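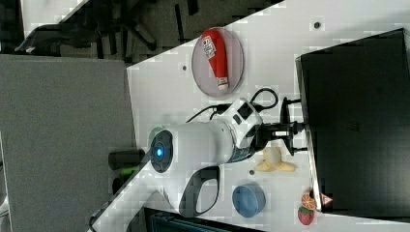 4.3 Setting up a receiving point

Read 4.1 and 4.2 first. If you skipped them, you will find out in step 6, when Gristari asks for your network code and you don't have one.

A receiving point is any place where gas enters your network from somebody else's pipe. The program treats each one as a small customs post: it wants to know who is sending, how much, at what pressure, and who to wake up when the numbers disagree. The examples below use Lorgate, where the Manzano line comes in, but yours will work the same way.

1. Open Network > Points > New and choose Receiving. Do not choose Transfer. Transfer is for gas you already own, and the program will happily let you move gas you have never received.

2. Type a point name of up to 23 characters. Spaces count. So do the three exclamation marks somebody at Justesdale added in October, which now appear on every invoice.

3. Enter the name of the upstream operator exactly as it stands in the interconnection agreement.

4. Set the units. Gristari stores energy and volume separately and converts between them using the heating value you enter on the Quality tab. Leave that field blank and it uses the value from the last point you opened, without mentioning it.

5. On the Meters tab, add one line per meter run. Each run needs its own serial number and its own maximum flow. A run on standby still gets a line; set its status to Idle.

6. Enter the network code and press Validate. Red fields have to be fixed. Yellow fields are advice, and some of it is good.

Note: Validate checks that the fields agree with each other. It has no opinion on whether they agree with the pipe.

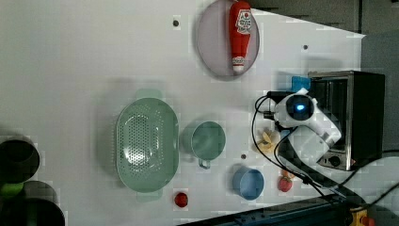 7. Set the start of the gas day. The default is 8 a.m. local time. If the upstream operator starts at another hour, enter theirs and tick Align -- otherwise every daily total will be slightly wrong in a way that looks like a leak.

8. Set the mismatch alarm. The factory setting is 300 units per gas day. Lorgate ran on that for one weekend and produced 2,532 messages, all of them addressed to Sibusiso Shezi. Pick a wider band for the first month and tighten it later.

9. Under Contacts, enter a day number and a night number. They may not be the same number. The program checks.

10. Press Save, then Activate. Saving alone leaves the point in draft, where it will accept nominations and quietly ignore them.

CAUTION: Once a point has been active for a full gas day it cannot be deleted, only closed. Closed points stay on the list forever. Practice in the training copy, where Tala Mahasneh clears out the wreckage every month.

If Activate stays gray, look for a meter run with no maximum flow. If every run has one, sign out and back in. We know.

Section last revised December 17, 2025. Corrections to Lucie Fraser, network desk.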